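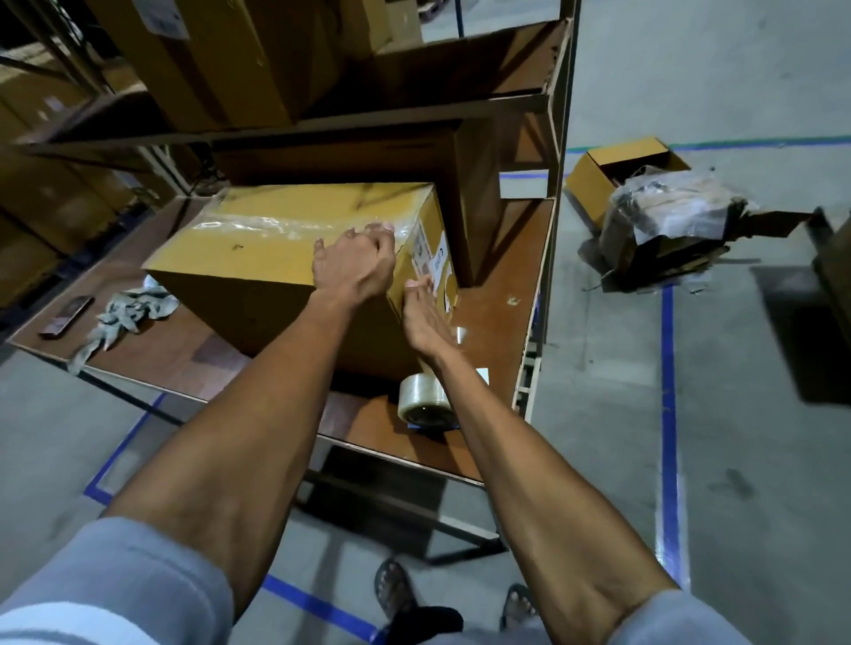 Figure 1. Hand packing at the bench, carton with taped lid and end label.

Bench Tape Feeder: Progress Report
Alper Yalçınkaya and Bogumił Zawadzka
Skirthorpe Shared Workshop, Oct 23, 2023

1. Aim

We are building a small automatic tape feeder for the packing bench in the shared workshop. It should push out a set length of clear tape, cut it, and hold the strip until it is picked up. We started in August with a budget for one motor, one blade and a Wolura controller board. Closing the carton stays a manual job in this version.

2. Current method

Before changing anything we wrote down how a carton is closed by hand. The packer finds the free end of the roll, pulls a short strip and 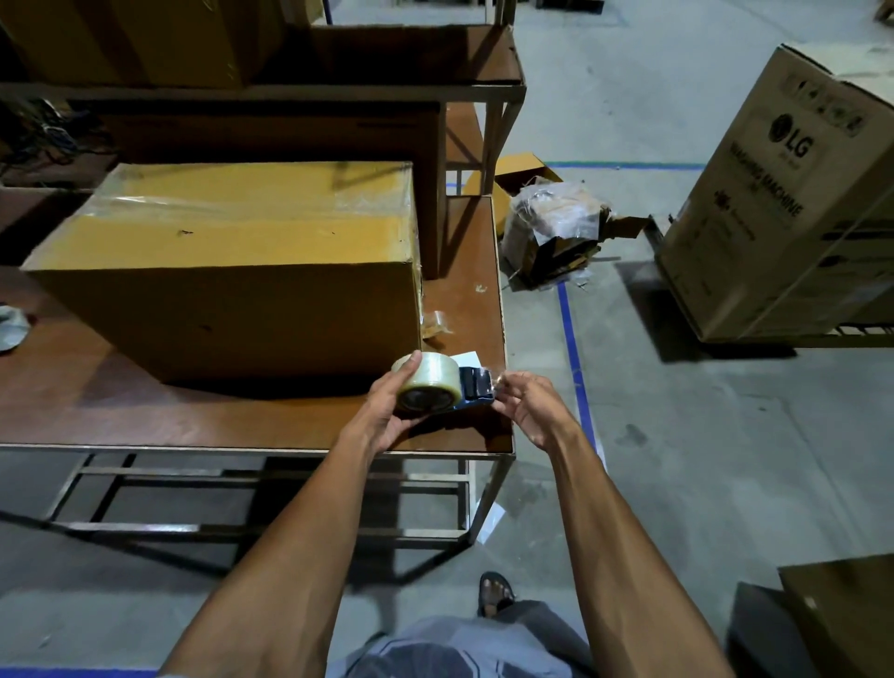
then lays it along the lid seam. Finding the free end was the step that varied most between packers. We timed 21 cartons, and the tape steps took up more of the total than we had planned for in the proposal.

3. Build so far

The feed roller is driven by a stepper motor through a 2:1 belt. Bogumił wrote the feed routine and Alper made the blade mount. The first mount flexed, so the second one is made from thicker plate. Over the test period the feeder cut 2,988 strips. Jams came mostly from tape curling back onto the roller.
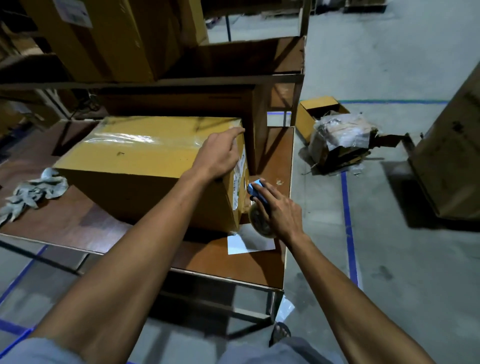 Strip length is the main open question. The feeder now cuts one length only, set for the lid seam. The end seam needs its own setting, as the tape has to wrap over the corner of the box, and with the handheld dispenser held against the end, the label on that face is close by. We want a shorter strip there, about 6 inches.

4. Remaining work

Add a second length button
Fit a guard over the blade
Repeat the timing with the feeder on the bench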